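Residents > Wiltus House > Shoe Covers FAQ

Last updated: March 16, 2020

Are shoe covers required in bedrooms?
Yes. Residents and guests must wear them over outdoor shoes in all rooms with laminate floors.

Where are they kept?
A box of 300 is kept at the front desk. Please take one pair per visit.

How should a cover be put on?
Hold the elastic edge with both hands and stretch it open. Place the toe in first, then draw the elastic up behind the heel.

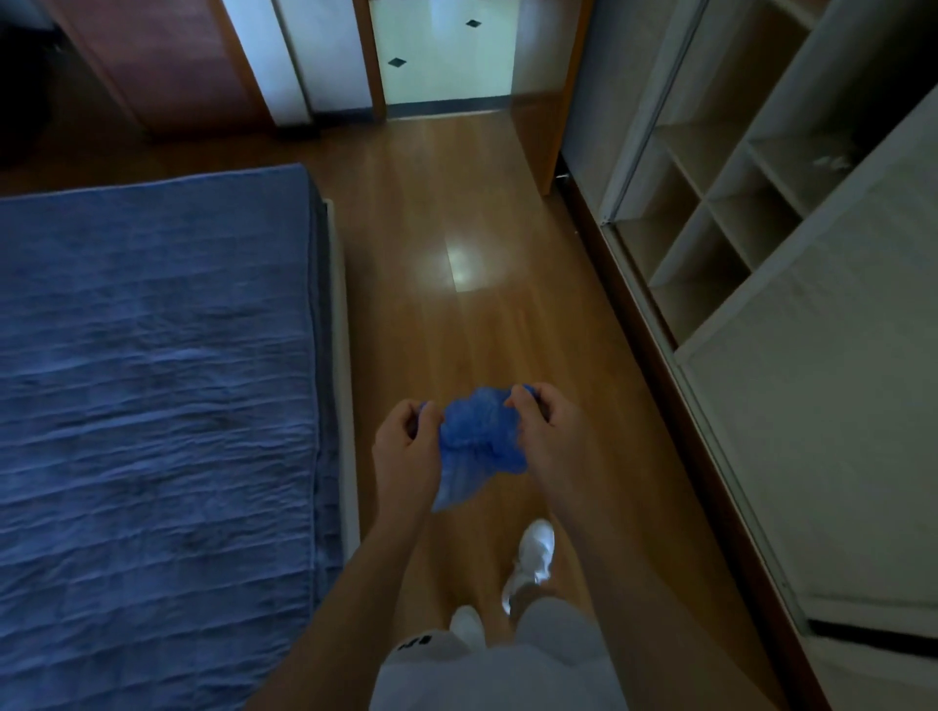

Covers that tear must be replaced before entering the room. Used covers go in the trash and may not be left in wardrobes.

Whom may I contact?
Emiliano Ponce, Housekeeping Office, extension 722.

© 2020 Wiltus House | Contact | Back to top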